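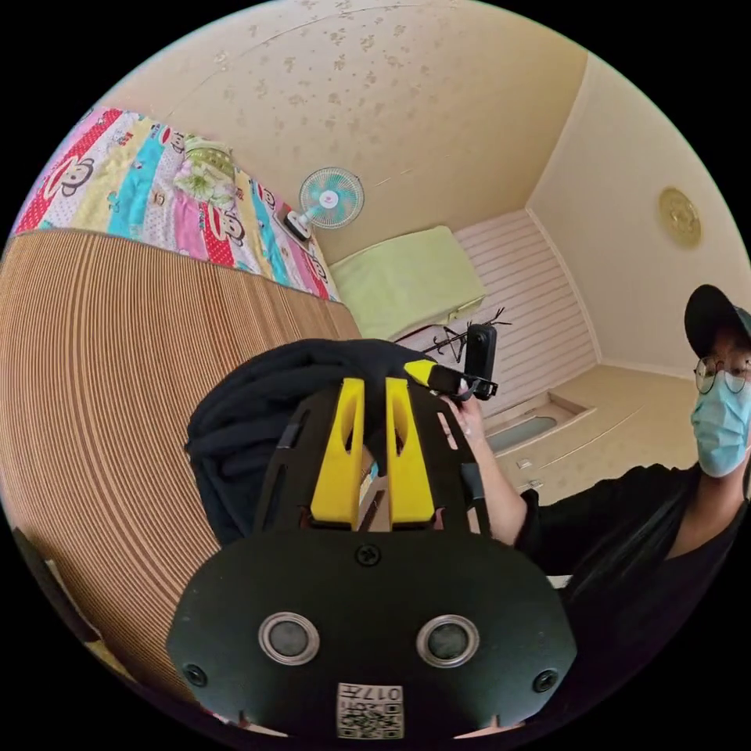 The clothing room at the Pusia Street community house in Mernitz opened its doors again on 6/24/06, after a long spring of painting, sorting and a good deal of carrying things up the stairs and then down again. It is a cheerful sort of place now, and if you have not been by since the winter you may have to look twice to be sure you have the right door. The person working there keeps a face covered while working, with a light blue mask, a black cap and a black V-neck shirt, and they reach past a crumpled piece of black cloth with the same patience they would give a Sunday suit. There is a bed in the room too, which comes in handy when you need somewhere wide to lay out a coat.

Bastien Langlois, who moved here from Pons and has looked after the clothing room for the past 2 years, was on hand all morning to greet people and show them where things had gone. He told us the sorting began back in April, when a family from Beren brought over the contents of a whole upstairs closet, and then their neighbors heard of it and did the same. By the time the last of the bags had been opened, the book by the door listed 702 pieces of clothing, from baby sweaters to a very handsome gray overcoat that had gone home with someone before lunch.

"I thought we would be done in a weekend," Langlois said, laughing. "Then I opened the second bag and found it was all socks, and none of them had been introduced to each other."

Everything has been checked for missing buttons and pulled seams, and the mending has been done in the house by anyone with a needle and an hour to spare. Shirts and blouses are now kept by size -- a change that many visitors had been asking for -- and the winter things have been folded away until fall, although Langlois will gladly fetch a box down if you are planning a trip somewhere cold. Children's clothes have moved to the low shelves by the window, where the children can get at them, and they were certainly getting at them when we visited.

The work was paid for with roughly 400 dollars raised at the spring bake sale, most of which went to paint, shelf boards and a new iron. The old iron, which longtime visitors will remember for its habit of spitting, has been retired.

The clothing room will be open mornings through the summer, and you do not need to sign up or bring anything with you. Donations are welcome during the same hours. Clean summer clothing is wanted most just now, especially men's short-sleeved shirts and light pants in the longer lengths, and good hangers are always wanted. Please do not leave bags on the front steps overnight -- we have had a wet June, and 2 bags of very nice linens had to be washed all over again. Anyone who would like to help with the mending can stop in and ask for Bastien, or leave a note at the front desk.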